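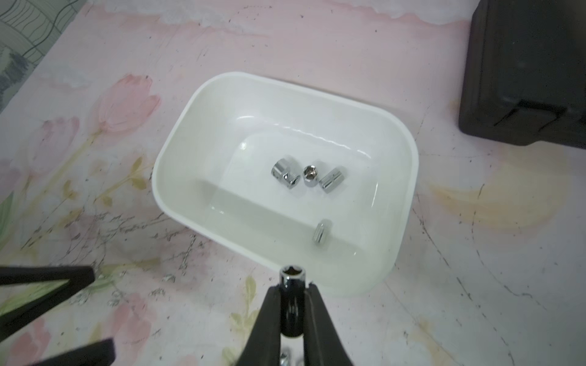 I promised Morfudd Landeg I'd write this up before I forgot it all, and as she has been patient with me since August (and lent me her good extension lead, which I still have, sorry Morfudd!) I had better get on with it.

So, sockets. After the mugs and the folded flannels I wanted something small and slippery to teach Kurnby, which is what I call the arm, and the socket set was in the garage looking at me. The job sounds like nothing at all. Pick up a socket, put it in the white tub, go back for the next one. I do the moving by hand on the leader arm, Kurnby copies me, and the whole thing gets recorded so that later on it can have a go by itself.

Well, my goodness, chrome is awful stuff. It shines back at the camera, it rolls the moment you breathe near it, and a short fat socket wants quite a different approach from a long thin one. My first evening I was squeezing the handle far too hard and pinging them across the mat. I've since learnt to come down slowly with the fingers wide, stop for a moment, and only then close up. That little stop seems to matter a good deal. When I rushed, my recordings were full of wobbles, and a robot will learn your wobbles very faithfully.
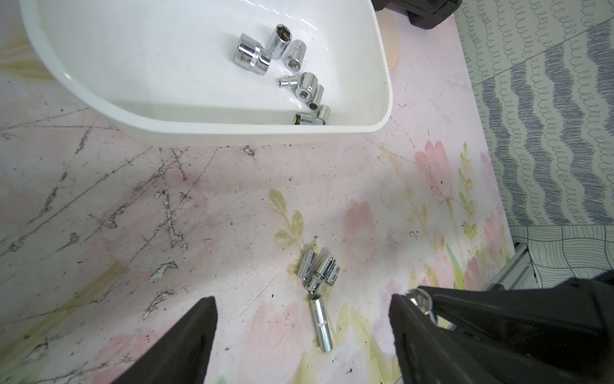 The other thing I'd pass on is to leave your mistakes in, within reason. I used to bin any run where I fumbled a pick, and Kurnby grew up with no notion of what to do after missing one. It would close on thin air and sail off to the tub, quite content. Now if I miss, I open up, back off a little and try again, and I keep the run.

I've reached 1,943 recordings, and I'm aiming for 2,500 before I train properly. I did have a sneaky try at 1,000 and it was sweet but hopeless with the deep sockets, so those are getting most of my attention. I put them down at all sorts of angles, and move the tub about between runs too.

Wednesday evenings are best, when the house is quiet and I can put the radio on. My wrist complains after an hour, so I stop for tea and go back if I feel like it. Next up is sorting them by size, once I've found the 10 mm.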